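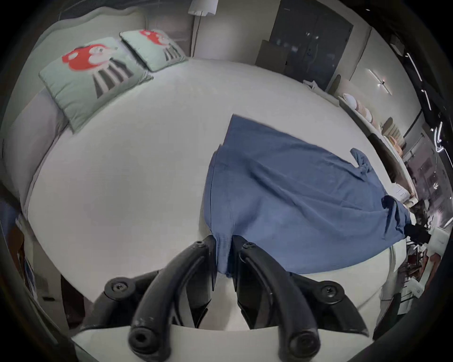

Section 7. Setting Up a Peer Support Line

Reading time: 4 minutes

Print this page | E-mail this page

This section covers first-time set-up of a support line on the Nedarmont call system. It applies to community mental health services that answer calls with trained listeners. Sites that pass every call to a clinical team should use the hospital routing section instead.

Before you start

You need an administrator login, the site code from your welcome letter, and a signed copy of the local crisis procedure. The Mundley and Alliscombe sites share one site code and must agree on opening hours before either one makes changes.

CAUTION: Do not publish the line number until step 9 is complete. A number that is live without an escalation contact will ring out with no recorded message.

Creating the line

1. Log in and open Lines, then Add New.

2. Enter the site code. The service name fills in automatically. If the name is wrong, stop and contact the help desk.

3. Enter the extension. The default for new lines is 3260. Change it only if that extension is already in use at your site.

4. Set the opening hours. Hours that run past midnight must be entered as two blocks, one for each day.

5. Set the queue limit. When the limit is reached, new callers hear the busy message and are offered a call back.

6. Set the ring time to 21 seconds. Shorter settings cut off listeners who are still closing their notes from the last call.

NOTE: Ring time is counted from the first tone at the listener's handset. Time spent in the queue is separate and appears in its own column on the daily report.

Escalation contact

7. Open Escalation and enter the duty clinician's number. Use a direct number. Switchboard numbers are accepted by the form but fail the line test.

8. Enter a second contact. Both contacts must be reachable for the whole of the opening hours set in step 4.

9. Select Test Escalation. Each contact receives a call and must press 1 to accept it. The status changes from Pending to Ready.

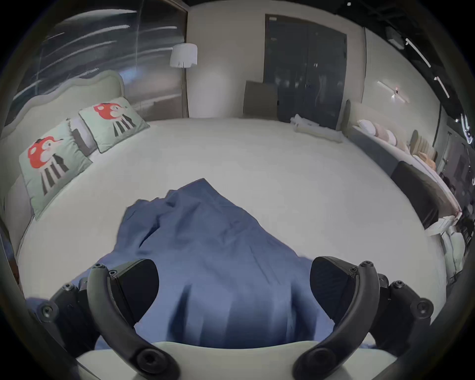 If the status stays at Pending, check that the contact's voicemail did not pick up. Voicemail counts as a failed test. Wait for the line to clear and run step 9 again.

CAUTION: The escalation button does not call emergency services. Listeners must follow the local crisis procedure where there is immediate danger to life.

Call notes and retention

10. Open Records and choose a note template. The short template has three fields — reason for call, support offered, follow-up. The long template adds a risk rating.

11. Set retention to 90 days unless your service has a written policy that says otherwise. Notes are deleted overnight on the last day and cannot be restored.

NOTE: Lines created before the February update keep their old retention setting. Sites moved over from the Fitzgerald system should check this by hand, one line at a time.

12. Select Save and Publish. The line opens at the start of the next block of hours.

Last revised Tue 19 March

Contact the help desk | Copyright Nedarmont. All rights reserved. | Back to top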